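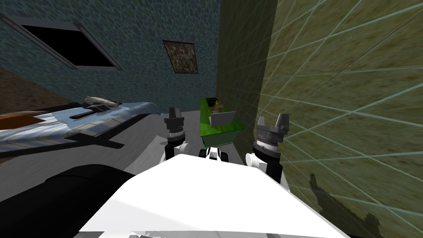
Tultevus park cabins to reopen with new booking rules

14/11/2019

Overnight visitors to Tultevus National Park will be able to book the Fureveck cabins again from next month, after a closure that began in July when a section of the access road washed out.

All 9 cabins will be available, park manager Celina Wasilewska said. Bookings will be limited to three nights per group over the summer holidays, down from seven.

"We had people telling us they'd tried for years and never got a bed," Ms Wasilewska said. "Shorter stays should let more of them in."

The park recorded 3,124 overnight stays at Fureveck last season. Day visitors were not affected by the closure and have been using the northern gate, which stays open.

The nightly fee rises to $80 per cabin. It covers firewood and the park entry fee for one vehicle, but visitors still need to bring their own drinking water. Bedding is supplied.

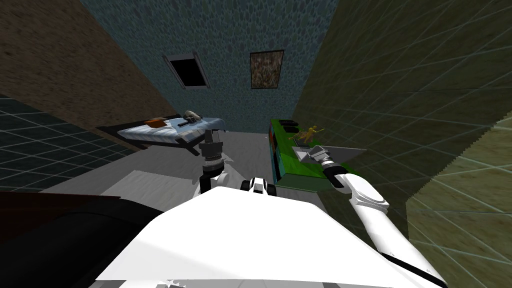
A low bed with a pale blue sheet, and a green table.

The repaired road is gravel for its full length. Two-wheel-drive cars can use it in dry weather, though caravans and trailers will be turned back at the Lis Creek crossing until the new culvert has been checked after heavy rain. A depth marker has been put in on both sides of the creek.

Local tour operator Bogdan Gajewski said he was glad to have the road back but not happy with the new limit. He runs five-night birdwatching trips and has had to rewrite his program for January.

"I'll split the group between the cabins and the lower campground," he said. "It's doable — it's just a lot of packing up and driving for people who came to sit still."

Ranger Meenakshi Khurana said walkers heading for the Stakotik lookout should allow a full day and sign the book at the trailhead. The lookout track has been rerouted past the old stockyard and is now slightly longer. Dogs are not allowed anywhere in the park.

More than 273 people are on the mailing list for cancelled bookings. They will be emailed before reservations open to the public.

Bookings can be made online or at the northern gate office between 8 am and 4 pm.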